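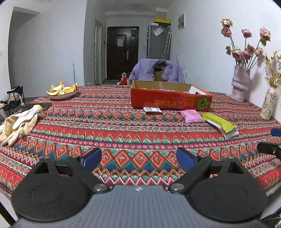 One reply to our February notice asked whether we had considered simply picking the packet up. We had. We have been doing it for years, to a good standard, and the Lesadden group would like it recorded that picking things up by hand remains available to anyone in a hurry.

Search news and releases
Search

HOME-BUILT PACKING ARM KAIRYS TO BE SHOWN AT PLONDMONT, WEATHER AND WIRING PERMITTING

Plans, parts list and mistakes to be given away free

Zaluvside, Nov 26, 2025 — The Lesadden group, a small collection of people with day jobs and one good soldering iron, today announces that Kairys, its home-built robot arm, is ready to be seen by the public. The arm has been put together over evenings in a flat at Zaluvside and in the shared workshop at Plondmont. It is meant to do one modest household task: take small things off a table and put them in a box.

Readers expecting a machine that irons shirts are asked to lower their hopes now, while there is still time.

Kairys bolts to a bench and can lift 800 grams at full stretch. Its joints are made from printed parts, off-the-shelf motors and a length of aluminium that began life as a curtain rail. The base is heavy because the first base wasn't. A repair to the workshop floor has been carried out at the group's expense and to everyone's satisfaction.

The arm itself lives at Plondmont. The teaching is done at the flat. Members of the group move objects about with hand-held grippers and record how they do it, and the recordings are then used to work out how the arm ought to move. So far 1,117 of these have been kept. A larger number were thrown out, most often for talking, reaching for the wrong thing, or a sudden loss of interest on the part of the person holding the gripper.

Snack packets were chosen as the main test object after a short discussion and no vote. They crumple, they slide, they catch the light, and the shop downstairs sells them. Wooden blocks were tried earlier in the year and the arm became rather good at them, which told us plenty about wooden blocks. A soft packet changes shape as soon as you pinch it, and Kairys spent most of the spring either squashing its cargo or letting go of it halfway.

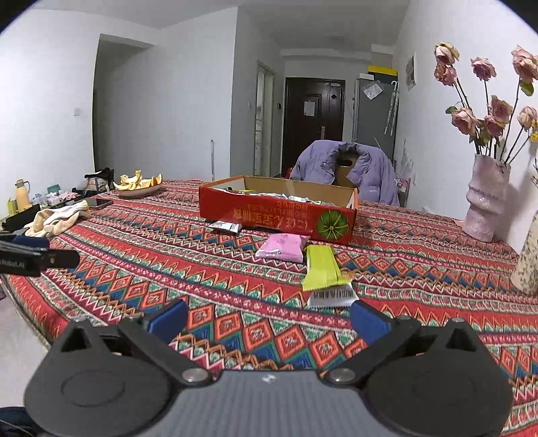

Packets, red box and an open gripper on the table at Zaluvside.

The group also made a decision about tablecloths. Advice found online favours a plain, evenly lit surface for this sort of work. The group takes the view that people who own plain, evenly lit surfaces probably don't need help clearing them, and has carried on with the patterned one. Early versions of the software took a firm liking to certain diamonds in the weave and tried to pack them. This has mostly stopped.

"We set out to save ourselves a little tidying," the group said in a statement agreed over supper. "We have since bought more tools than we had things to tidy. We regard the project as a success and would ask that the household accounts not be brought into it."

The full build notes run to 226 pages and will be free to download on the day of the showing. They cover the frame, the motors, the wiring and the software, with a long section on cable routing that its author refuses to shorten. Anyone able to use a drill and read a wiring diagram should manage the mechanical side. The software side needs patience and a computer that doesn't mind being left on overnight.

At Plondmont, Kairys will pack a box, have it emptied by a member of the group, and pack it again for as long as visitors care to watch. People are welcome to bring a small object of their own for it to try. Please don't bring eggs.

Money for the next stage is being sought. The target is 3,000, to go on better motors for the wrist and a second arm, so that one can hold the box still while the other misses it.

Notes for editors

The spelling is Kairys, with a y. It has no middle name and is not "he".

The arm may be filmed. Please ask before using flash, as it upsets the vision software.

Enquiries should go to the Lesadden group, care of the Plondmont workshop. Messages are read in the evenings, after the washing-up.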